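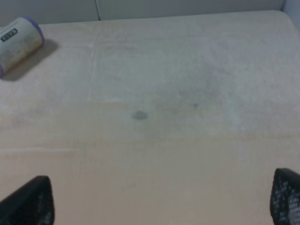 Home | News | Swap Shelf | Workshops | Contact

Small things for the Landry swap shelf

Since the swap shelf opened at Landry in February, 466 items have gone through it. Most are small and come out of bathrooms and kitchen cupboards, so a word on what we can take.

Cans and canisters are fine if the lid is still with them. Scuffs and speckles on the outside don't matter.
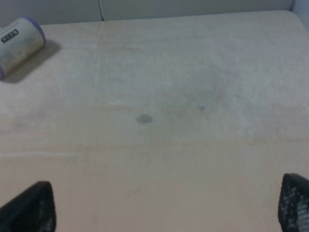 Please leave the label on, even if it has faded. People like to know what was in a can before they keep buttons or seed in it.

Bath sponges of the mesh kind must be new. Shake the netting out a little before you hand it in — a squashed one tends to get left behind. 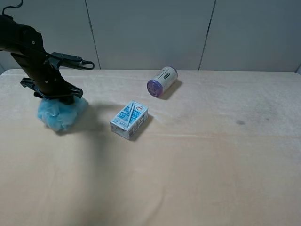

Drinks cartons go on the shelf only with the straw still attached in its wrapper and the date readable. We take up to 5 per household. Empty cartons belong in the bin at Wavton, with the straw taken off first.

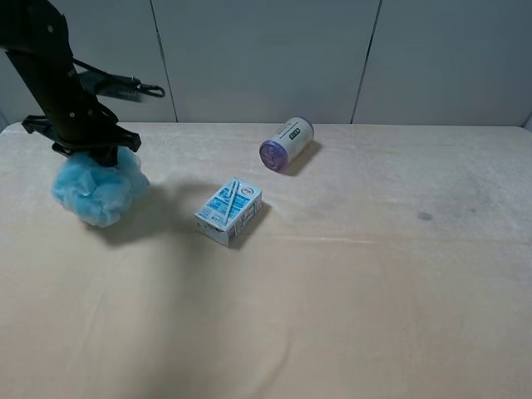
Kirsten Thibodeau asks whether a sponge without its cord is still welcome. She has two, both unused, and would rather not throw them out. Yes, bring them along.

The next sorting morning is 25th April, in room 16.

Recent items
Wovudberg repair table: new hours
Jars wanted at Estorport
What to do with odd lids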